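Suche nach: Suchbegriff eingeben Suchen

Kann das weg oder kann das der Roboter? Ein Eignungstest für den eigenen Haushalt

22 Kommentare – 100 mal geteilt

Wer sich fragt, ob Maschinen inzwischen den Haushalt machen, bekommt je nach Gesprächspartner zwei Antworten: »nächstes Jahr« oder »nie«. Beide sind bequem, beide verpflichten zu nichts. Ich schlage stattdessen einen Samstagvormittag mit Papier, Bleistift und Küchenwecker vor. Danach wissen Sie immerhin, welche Ihrer Arbeiten ein Greifer mit zwei Backen übernehmen könnte und welche bis auf Weiteres an Ihnen hängen bleiben.

Schritt 1: Aufgaben aufschreiben, und zwar ehrlich

»Schlafzimmer aufräumen« ist keine Aufgabe, das ist ein Vorsatz. Zerlegen Sie ihn so lange, bis jede Zeile nur noch ein Verb enthält: Jacke greifen. Jacke anheben. Ärmel finden. Ärmel auf rechts drehen. Bügel holen. Bügel einführen. Bei mir kamen für ein einziges Zimmer 33 Zeilen zusammen, und da war das Bett noch nicht gemacht.

Schritt 2: Hart oder weich?

Setzen Sie hinter jede Zeile ein H oder ein W. H steht für Dinge, die nach dem Anfassen noch so aussehen wie vorher, also Tassen, Bücher, Fernbedienungen. W steht für alles, was nachgibt, rutscht oder sich zusammenknüllt. Mit H kommen Greifer recht ordentlich zurecht, solange das Ding frei steht und nicht spiegelt. Mit W beginnt das Elend.

Eine Steppjacke ist dafür das beste Lehrstück. Sie hat keine Kante, auf die man sich verlassen könnte, sie ist glatt, und ihre Füllung weicht jedem Druck freundlich aus. Liegt sie dann noch auf einer Decke mit lebhaftem Muster, muss die Maschine erst einmal entscheiden, wo das eine Textil aufhört und das andere anfängt.
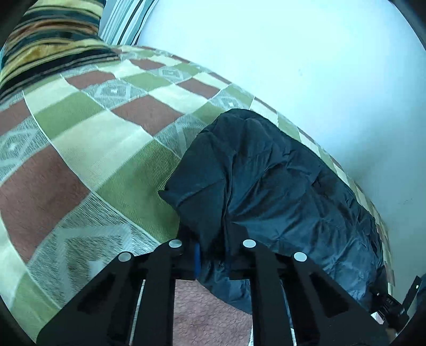
Anheben ist dabei der leichte Teil. Irgendeine Falte findet sich fast immer, und mit etwas Geduld hängt die Jacke in der Luft. Nur hängt sie eben irgendwie, und von »irgendwie« bis zum Kleiderbügel sind es auf meiner Liste noch etliche Zeilen. Kevser Ağca, mit der ich den Test im August das erste Mal durchgespielt habe, nennt diesen Zustand »gegriffen, aber nicht verstanden«. Ich kenne das von meiner Steuererklärung.

Schritt 3: Selbst Greifer spielen

Nehmen Sie eine Grillzange in die Hand, die andere Hand kommt auf den Rücken. Schließen Sie ein Auge. Arbeiten Sie nun Ihre Liste ab und stoppen Sie jede Zeile mit. Gönnen Sie sich pro Zeile höchstens 2 Versuche, danach gilt sie als gescheitert. Fluchen ist erlaubt und geht nicht in die Wertung ein.

Sie werden schummeln, indem Sie die Jacke mit dem Knie gegen die Bettkante drücken. Schreiben Sie das auf! Jede Stelle, an der Sie Knie, Kinn oder Bauch dazunehmen, ist eine, an der die Maschine mehr bräuchte als eine Zange.

Schritt 4: Auswerten

Was mit der Zange beim ersten Mal klappt, darf auf die Liste »demnächst vielleicht«. Was erst beim zweiten Mal klappt, kommt auf die Liste »in der Vorführung ja, am Dienstagabend eher nicht«. Der Rest bleibt bei Ihnen. Spannbettlaken brauchen Sie gar nicht erst zu testen, das können ja auch die meisten Menschen nicht.

Für die Werkstatt funktioniert das Verfahren genauso, dort fällt das Ergebnis meist freundlicher aus. Schrauben liegen in Kästen, Kästen stehen am Platz, und kein Werkstück zieht abends die Schuhe aus und wirft sich aufs Sofa.

Wiederholen Sie den Test in einem Jahr mit derselben Liste. Und legen Sie die Zange vorher in die Spülmaschine, falls dazwischen gegrillt wurde.

22 Kommentare anzeigen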